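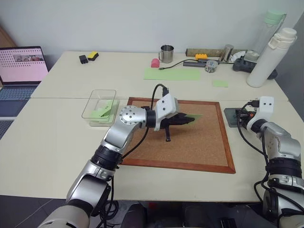

# Planning the budget for a two-arm bench cell

This page covers the order of work for costing a small bench cell with two arms, wrist cameras and parallel grippers. It assumes light tabletop tasks: picking up paper and cards, placing them, pinning them to a board. It does not cover floor-standing arms or anything that needs a guard fence.

## 1. Write the task down first

Put the task on one page before asking for a quote. The page should list:

- the heaviest part and the thinnest part
- the size of the work area
- where each part starts and where it ends up
- whether both arms must work over the same spot

The thinnest part usually decides the gripper. Paper and thin card need fingertips that close flat along their whole face. Push pins need tips narrow enough to reach into a tray. If one pair of fingers cannot do both, price a second pair now.

## 2. Size the tables

Measure the reach of each arm from its base, then subtract the length of the gripper when it points straight down. What remains is the usable radius. The two circles have to overlap across the whole work piece, with a margin on every side.

Use two tables if there is room. The front one carries the work. The back one holds the laptop, power strip and loose parts. Two separate tables also cost less than one deep one, and they fit through a normal door.

Check that the front table does not rock. A table that moves under the arms will cost more in lost hours than a better table would have cost.

## 3. Collect quotes

Ask every supplier for the same items on separate lines. Bundled prices are hard to compare. For our cell we asked Priscombe for the arms and Hindlow for the grippers and mounts. Yoon quoted for the full set, and we used that quote as a check.

Ask for these in writing:

1. Lead time, counted from payment
2. Price of a single replacement joint
3. Cable length from wrist to base, and the price of a spare
4. Warranty terms when third-party fingers are fitted
5. Shipping both ways for a repair

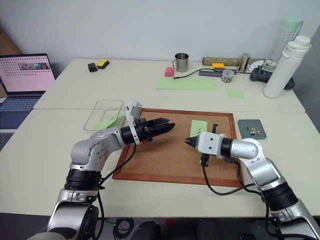
Item 3 is the one most often skipped. Wrist cables bend on every cycle and should be treated as a wear part. Order one spare per arm with the first shipment – a separate order later pays the freight again.

## 4. Add the small items

The small items are easy to leave out because no supplier quotes them. On our Fitau cell they came to $2,127, before tax. The list below is the one we now start from:

| Item | Notes |
|---|---|
| Camera mounts | One per wrist, plus one spare |
| Spare fingers | 3 pairs |
| Cables and power strips | Measure the run along the table edge |
| Fasteners and clamps | For the arm bases |
| Consumables | Sticky notes, pins, sheet paper |
| Fixed work pieces | Boards, trays, open-top containers |

Buy all containers and boards of one type in a single order. Makers change dimensions without notice, and a tray with a different rim height means teaching the pick again.

## 5. Budget the hours

Hardware is only part of the cost. We planned 40 hours for assembly and first motion and logged 76. Most of the difference went to cable routing and camera alignment. Enter hours at the full rate, including the time of anyone who has to be present while the arms are powered.

## 6. Set the order of payment

Pay for the arms first, since they have the longest lead time. Grippers and mounts can follow once the wrist drawing is confirmed. Do not order printed or cut mounts from a drawing marked "preliminary." Consumables go last.

Hold back part of the budget until the cell has run the real task for a full month. The usual claims on it are:

- longer cables
- different fingertips
- a second light, if the wrist cameras see their own shadow on the work
- a replacement for whatever was dropped

Any amount left after that month can go to a second work piece. Record the final figures next to the original quotes and keep both in the same file, with the part numbers as delivered.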